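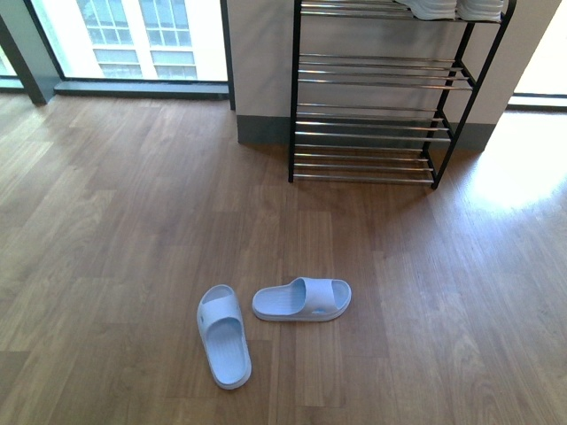

1/ Shoes on a rack: where the chore stands

I get asked whether machines can do housework yet. I now answer with one chore, putting shoes on a rack, because it is small enough to argue about properly. Notes from the Lostora trials follow.

2/ The task as written on our sheet: footwear is on the floor near the rack. Every piece ends up on a tier, in pairs, toes the same way. No person touches anything after the start. That is the whole spec, and most of the disagreement is about the word "pairs."

3/ Slides are the friendly case. Thick sole, wide strap, no laces, stiff enough that the shape you grasp is the shape you carry. A slide lying at a right angle to its partner costs one extra rotation and very little else.

4/ The floor is less friendly. Glossy planks with low daylight on them give you a washed-out patch that moves through the day. Depth readings inside that patch drop out. A shoe half in the sun can come back as half a shoe, and the planner will happily grasp the half it believes in.

We use cookies to improve your experience. By continuing to browse you accept our cookie policy. Accept | Manage settings

5/ Now the rack. People assume a shelf is a surface. On a tube rack it is a few parallel rods with air between them, and the air is most of it.
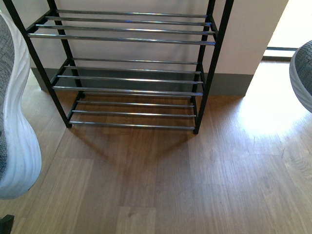 6/ So "place on shelf" turns into "bridge at least two rods and keep the center of mass between them." A long sole does this easily. A child's shoe set down a little too far back tips heel first and goes through. Our placement check now looks for two contacts before the fingers open.

7/ Polished rods also throw bright highlights along their length. To a depth camera, a highlight is either a hole or a rod in the wrong place. We stopped asking the camera for each rod. We fit the whole rack from its black posts, then compute where the rods must be. Cruder, and it fails less.

8/ Clearance between tiers is the next limit. A person tilts the shoe, slides it in toe first and lets go with two fingertips. A gripper has width on both sides of the shoe that it has to bring in and take out again. Bottom tier is worst: floor below, rods above, approach angle close to flat.
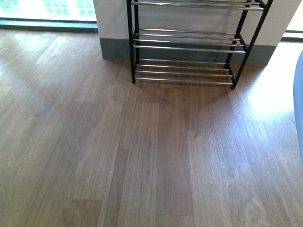

9/ Success rates are usually quoted from an empty rack, and I would like that to stop. With all three tiers bare, the first placement has every position open to it and no neighbor to knock off. The eighth shoe is a different problem. Fill the rack most of the way, leave gaps of uneven width, then report a number.

10/ On numbers. In our September runs the setup cleared 8 shoes without help in its best session. In the same block, 2 sessions ended early with a shoe on the floor behind the rack, where the arm could not reach it. Both get reported. The Jakilmont sheet counts a dropped shoe as a retry, so their table and ours should not be put side by side.

11/ Time. A person does this in passing, on the way to the kitchen. Our cycle per shoe is long enough that you would leave the room. I do not think this matters much at home. If the hallway is clear by evening, the user does not care what the cycle time was. On a shop floor it decides everything.

12/ Which brings me to the Strickland stockroom, where we tried the same skill on returns. Boxes, tissue paper, single shoes separated from their partners, staff walking through. The grasping carried over. The pairing did not, because the other shoe was often in a different aisle, and no amount of better fingers fixes that.

13/ Laced shoes, since they come up every time. A knit upper gives under the fingers. Grip at the collar and the opening folds, and the shoe hangs at an angle you did not plan for. Grip across the midsole and you get a firm hold, but you need floor clearance on both sides. Loose bows catch on rods. We grip at the midsole by default and fall back to the collar when the shoe is crowded.

14/ Mixed footwear is the case I would test first if you have a single afternoon. Slides and sneakers together on one floor force a change of grasp between items, and the choice of grasp is where our logs show the most hesitation. 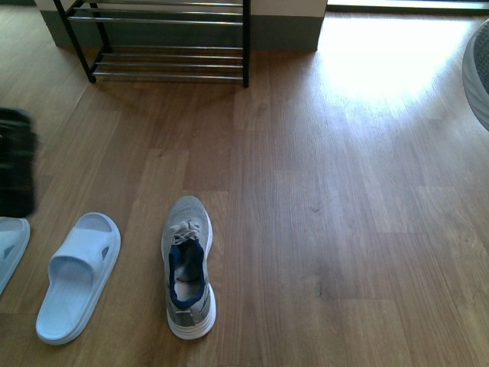

15/ A reply from Kanthorpe asks why anyone would keep the rack at all: give the machine a flat bin, let it drop the shoes in, and the chore is finished by any sensible standard. The reply adds that dishwashers did not learn to use a sponge.

16/ Fair, and I have no strong objection. A bin removes the rods, the clearance and most of the orientation problem. It also moves the work to the person who has to dig for the matching shoe in the morning. Whether that counts as done depends on who wrote the sheet.

17/ My current position: under supervision, on a known rack, with slides and adult sneakers, yes. Unattended in a hallway it has never seen, no. I would put a wet boot in the second group regardless of hallway.

18/ Next block uses 3 rack types, one with solid shelves as a control, and starts each session with the rack part full. Failed sessions will be listed with the rest.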